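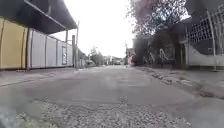 Call for participants: remote operators and route annotators, outdoor navigation study

Fanovow is recruiting for the second phase of the Brosik study, which concerns low-viewpoint navigation by small wheeled robots on ordinary streets. There are two roles, described separately below. Applicants may apply for one or both, but will be placed in one only.

Background to the study

The first phase compared two methods of predicting whether the ground ahead of a robot can be driven on. Both take a single forward view as input. Method A labels each part of the view by surface type (asphalt, gravel, kerb, pavement, vegetation) and applies a fixed cost to each type. Method B learns a cost directly from records of human driving and uses no surface labels.

On smooth asphalt the two methods gave the same route choices in nearly all trials. They diverged where the surface changed close to the robot. Method A treated every patch of gravel as an obstacle of equal cost and often planned a detour towards the kerb, even where the road was wide and the patch could be crossed at low speed. Method B crossed more patches but was poorly calibrated: its stated confidence did not fall when the patch was coarse, and operators intervened late.

A second result was less expected. When two annotators marked the same view, they agreed closely on the edges of the road and poorly on the near ground. Stones that fill a large part of a low view may be small, and annotators with no driving experience on the platform tended to mark them as impassable. Annotators who had first driven the robot did so less often. The first phase was not designed to test this difference, and the group sizes were unequal. Phase two is designed to test it.

Study design

Recorded drives will be divided into 2000 short segments. Each segment will be marked by annotators from two groups: one that has completed a driving course on the platform, and one that has not. Method B will then be retrained separately on the labels from each group and tested on streets not used in training. The primary measure is the rate of operator interventions per segment. Secondary measures are annotator agreement on near ground, time per segment, and the gap between predicted and observed stoppages.

Allocation to groups is random. Annotators will not be told the purpose of individual segments, and are asked not to discuss their markings with other participants while the study is running.

Role 1: Remote operator (5 places)

Operators drive the robot over a network link from our control room at Biwott and record an intervention code each time they override the planner.

Duties:
Drive assigned routes on public streets with a trained street attendant present beside the robot.
Take over when the planner stops, leaves the permitted corridor or requests help.
Enter a reason code for each takeover before the next segment begins.
Attend a debrief at the end of each shift.

Requirements:
Age 18 or over.
Normal or corrected vision, including normal colour vision.
Able to sit at a screen for a session of 50 minutes, with a break between sessions.
Completion of our operator course, which is paid.
No previous experience of robots is needed. Experience with games controllers is neither an advantage nor a disadvantage in selection.

Role 2: Route annotator (13 places)

Annotators mark recorded views using the Gredik labelling tool in a web browser. For each segment the annotator draws the limit of ground that the robot could cross at walking pace, the limit of ground it could cross at reduced speed, and any area about which no judgement can be made. The third category should be used freely. Distant vehicles and roadside objects that are too small to identify should be marked as unknown, and no guess at their type is required.

Requirements:
Age 18 or over.
A computer with a mouse and a screen no smaller than a standard laptop display.
Fluent written English, as free-text comments form part of the data.
No previous paid annotation work on driving or robot data. This is a condition of the study design and cannot be waived.
Willingness to be allocated to either group. Those allocated to the driving group must attend the course at Biwott in person.

Hours and payment

Operators work in shifts of 3 hours, on weekdays and on Sunday mornings. Quiet streets are scheduled for Sundays, and at least one Sunday shift is required of each operator. Annotators work from home in their own time and are paid by the hour, not by the segment. Course attendance is paid at the same rate as the work itself. Travel to Biwott is refunded at the standard public transport fare. The current rate for each role is given in the information pack.

Phase two begins in May. Participants may withdraw at any point without giving a reason and will be paid for all work done up to that point.

Data and consent

Operator inputs, takeover codes and annotation times are stored under a participant number. Faces and number plates in street recordings are masked before the recordings reach annotators. Operators see the live view unmasked and must sign a confidentiality form. Participants who withdraw may ask for their records to be removed until retraining starts, after which removal is no longer possible.

How to apply

Request the information pack and short application form from Nafula Rweyemamu, study coordinator, Fanovow. State in the subject line which role or roles you are applying for. The form asks about availability, eyesight and any earlier annotation work. CVs are not needed and will not be read.

Operator applicants who meet the requirements will be invited to a trial drive on a closed yard. Annotator applicants will be sent a set of practice segments. Practice results are used to check that the tool works on the applicant's computer and are not scored.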